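Thursday, planning and control log

Work resumed at 9 with the merge of the revised grasp planner into the Pultum branch. The build completed without error, but the configuration loader continued to read the old joint limits from the Clindby directory. The path has been corrected and the obsolete file removed. The arm was then homed and the tabletop set of kitchen items was used for the remainder of the session.

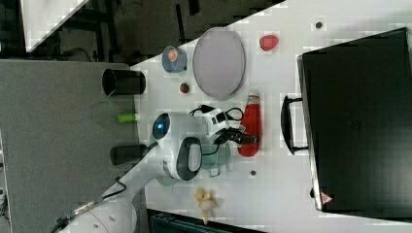 The principal concern today was the approach phase. Under the previous settings the planner ranked candidates by distance alone, and it favored poses that brought the wrist close to neighboring items. The cost function now includes a clearance term, weighted at 5. Planning time rose to 244 milliseconds per request, against a limit of 300. This is acceptable for the present, although the margin will narrow once the second camera stream is enabled.

Perception remains the weaker component. The Flitik segmenter returns stable masks for opaque items such as the ketchup bottle, but its masks for translucent green glass are incomplete and the depth values behind them are unreliable. A request for additional training data has been entered.

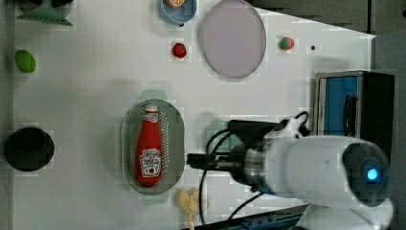

The Kakakhel log viewer dropped timestamps on two occasions – both during a change of control mode. The records were recovered from the controller's own buffer. Until the fault is understood, mode changes are to be logged by hand, with the request number beside each entry.

Outstanding: regression run on the clearance term, review of the gripper force threshold, and removal of the debug output from the trajectory server. The branch is not to be tagged before the regression run has been read.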